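Luleck Home Forums > Kitchen & Bath > Decanting: yes or no?

Thread: Does putting things in matching bottles really help, or have I joined something
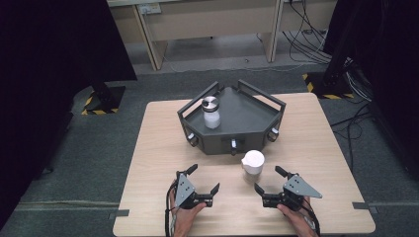 frosted bottle, silver cap. cup not included in the sales pitch

gravyboat_dan
Posted 16/01/2022
My sister Brisa Medrano (she won't mind, she's told everyone in town already) has moved her whole kitchen into matching bottles. Oil, vinegar, dish soap, the works. She says her counters look calmer. I went over for dinner and dressed my salad with dish soap. Only a little, and in her defense she did warn me that the one on the left was the one on the left.

Now she wants to do our mother's kitchen. I was voted in as the one to object, and I'd like some actual arguments before I do. Bottles like the one up top are what she's after. Twenty of them. Is there a case for this beyond looks?

pantrymoth60
There is a case and I'm happy to be the one to make it. If you buy oil by the gallon, you can't cook from the gallon. It's heavy, it glugs, and you end up with a ring on the shelf that will outlive you. I fill a small bottle every couple of weeks and the big can lives in the basement. Soap too. The refill jugs are cheaper per ounce at my store and ugly as sin.

The soap incident is a labeling problem. Tell her to buy a roll of masking tape.

Tess_in_Villalobos
She will not buy a roll of masking tape. People who do this do not want tape in the kitchen. I say this with love, as someone who lived for two years with a roommate who decanted the aspirin.

gravyboat_dan
The aspirin??

Tess_in_Villalobos
Into a jar. Next to the mints.

oldformica
I'll disagree with moth about oil. Depends on your bottle. Clear glass by a sunny window is a bad home for olive oil, and frosted isn't dark, whatever the nice lady in the store said. Light gets through. Dark glass or a tin, away from the stove, and don't top off old oil with new. Empty it, wash it, let it dry all the way, then refill. If that sounds like a chore, congratulations, you've found the reason the original bottle exists.

pantrymoth60
I did say small bottle. It's gone before it has a chance to get offended.

oldformica
You said every couple of weeks. My neighbor's "couple of weeks" has been on her windowsill since October.

Zumham
Going to speak up for dish soap at least. I bought a pump bottle from Grunditz when we redid the sink and it's the one thing from that remodel I don't regret. But don't water the soap down to make it pump easier. Ours went cloudy and smelled like a pond. My husband insists that was the sponge. We've agreed to disagree, and the sponge has moved out.

gravyboat_dan
So far: soap yes, oil maybe, aspirin no. What about vinegar? Mom goes through a lot of it, she pickles.

oldformica
Vinegar's fine in glass. Watch the cap. Plain metal and vinegar don't get along, so you want a plastic liner or a cork. Unscrew one in the store and look inside before you buy twenty.

Tess_in_Villalobos
Has anyone asked Mom?

gravyboat_dan
Mom is 1726 miles away and finds out at Easter.

Tess_in_Villalobos
Dan.

pantrymoth60
Okay, I was on Brisa's side and now I'm not. You can't rearrange the kitchen of a woman who pickles. She knows where everything is with her eyes shut. Buy her one bottle, for the soap, and see if it's still in use by summer.

Zumham
Seconding the one bottle. Although I'll add that my mother-in-law did this to me, as a surprise, and after I was done being furious I kept the flour canister. So you never know. It's a good canister.

shelf_of_shame
Nobody has mentioned dates and that's my whole objection. The original package tells you what's in it, when it expires and what to do if the dog eats it. If you transfer anything from under the sink, cleaners especially, it stays in the container it came in. I don't care how calm the counter looks. Pantry goods, fine, write the date on the bottom with a grease pencil where the guests can't see it.

gravyboat_dan
Bottom of the bottle, that might get past her. Called Brisa just now and read her some of this. She's down to almost reasonable: one for soap, one for vinegar, after checking the cap. She'd also like it known that the salad was underdressed before I got to it.

oldformica
Which oil does she use?

gravyboat_dan
I'd have to taste it.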